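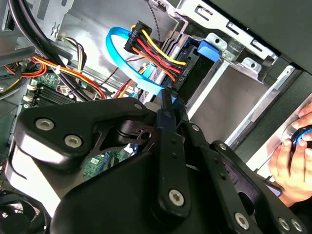

The Villthorpe is a used office tower which we check, clean and sell from our workshop in Vallejo Street. It is a good machine for people who want to open the side and change a part without much trouble. The power supply has a separate lead for the drives, and its plugs carry small white lettering, "HDD P5" on the one in the hard drive, so you will know which goes where when you put everything back. The blue SATA data cable is long enough to make a wide loop. Please leave this loop as it is and do not fold it tight under the drive cage.

**Drive bay**

The hard drive sits in a plastic caddy, and the bay has a blue release tab. Unplug the tower from the wall first, then take off the power and data plugs – pull on the plug, never on the wires. Press the tab and slide the caddy out by its handle.

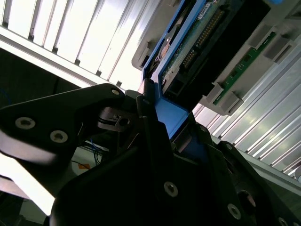

*Blue drive caddy at the bay, circuit board side of the drive showing.*

**What you receive**

- Villthorpe tower with one hard drive
- 2 spare caddies, new, made by Drovach
- Mains lead, 37 months of guarantee on the power supply

We have some 17 towers ready at the moment, and more will come in November. The price is 80 pounds each, with delivery extra. Scratches on the outside are possible and are not a reason for return, but a bay which does not close well is, and we will exchange it.

The caddies from the older Jotel towers do not fit, even if they look very similar. For questions about parts please write to Purificación Miranda at the workshop, with the number from the label on the back of your tower. She answers in the mornings.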